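Emiko Wada
22 March 2024

1/ Spent the morning at the Wurkwood open day, where they are teaching robots to do chores. I went because the invitation said "hands-on" and because Ismael Siqueira promised me there would be sandwiches. Thread.

2/ Getting in took longer than expected. You sign a form about your hands. It asks if you have any wrist trouble, and which hand you write with, and then there's a large blank space marked "other." I wrote "cold" and the guy at the desk typed it in.

3/ The opening talk was by Lotte Hermans, who runs the place and has clearly given this talk to people with money. We are not people with money. She cut eleven slides on the spot and I have never liked a speaker more.

4/ Her pitch, minus the slides: a robot learns to open a bottle by studying a lot of people opening bottles. So before you get the robot butler, you need a person sitting on a floor, opening bottles. For weeks. That part was missing from the brochure.

5/ Someone in the second row asked when the robot would be able to fold a fitted sheet. Lotte asked if he could fold a fitted sheet. We moved on.

6/ Then we got to try it. You hold a gripper in each hand, like very expensive salad tongs, and you do everything with those. Your fingers, which you have spent your whole life training, get the day off.

7/ Genji Ogura ran our group. He's been doing this for two years and can button a shirt with the things. He did it while answering a question about parking. I'd like it noted that I have trouble buttoning a shirt with my own hands before coffee.

8/ First task was the bottle. Bottle's on its side on the floor, red cap, you sit down with your knees apart like a toddler with blocks, bring the right gripper over the cap and line up the fingers on either side of it. 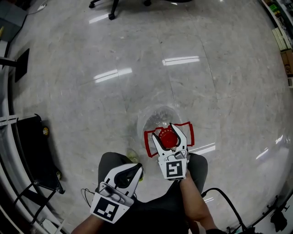
9/ Second task was a towel. Fold in half, fold in half again, set it down. Mine came out as a shape. Genji looked at it for a while and said they also need examples of things going badly, which I choose to hear as praise.

10/ The floor is marble, by the way. Very handsome and very hard. If you go to one of these, wear pants you can sit in and don't be proud about asking for a cushion. I was proud for 51 minutes.

11/ Things I asked Genji that he had plainly been asked before: Does it get boring? (Yes.) Do you dream about it? (Yes.) Do you ever reach for something at home and pinch it like a crab? (Long pause. Yes.)

12/ He did tell me one thing I keep thinking about. The new people are all too careful. They move like they're defusing the bottle. He wants you to grab it the way you would in your kitchen with the phone ringing, and it takes most folks a few days to loosen up.

13/ I was told I was "extremely careful."

14/ Chiharu Shimada from Caremia was in my group. They want helpers for people with weak hands, so she had better questions than the rest of us. Can it tell a jar that's stuck from a jar that's empty? What happens if the person grabs the lid at the same time? She got straight answers, too, and most of them were "not yet."

15/ She also got the towel on her second try. We're not going to talk about that.

16/ The sandwiches were real. Egg or cheese. Ismael ate 3 and then explained to me that he was only there for the technology.

17/ After lunch there was a sheet on the wall with the session counts for the month. The best person on it had 318. I had two and needed to lie down.

18/ Did I see the robot butler? I saw a video of an arm putting a cup on a shelf. It took its time. The whole room clapped, me included, and then a man behind me said his kid won't even do that much.

19/ They're doing another open day in May. Lotte says there will be a drawer to open, and possibly a zipper. Bring knees. I've already put my name down, and under "other" I wrote "towels."

20/ Somebody has asked me how many bottles you have to open before the robot gets it. I asked Lotte the same thing on the way out. She said "more," and held the door for me.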